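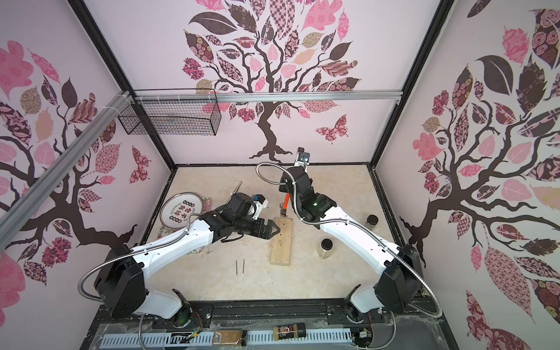

Progress report to Ultero, Jan 30, 2012
Prerkalbridge workshop fit-out

The tree panels are up on three sides of the bay, and the mesh basket is tied to the rear rail. Board work is done on the beige top with the orange-handled hammer. Panels and fixings came to 398 of the 487 allowed. Akolgo still owe us 60 hinges, promised for March. Shelving has not been started. Reijo Nieminen will send the receipts separately.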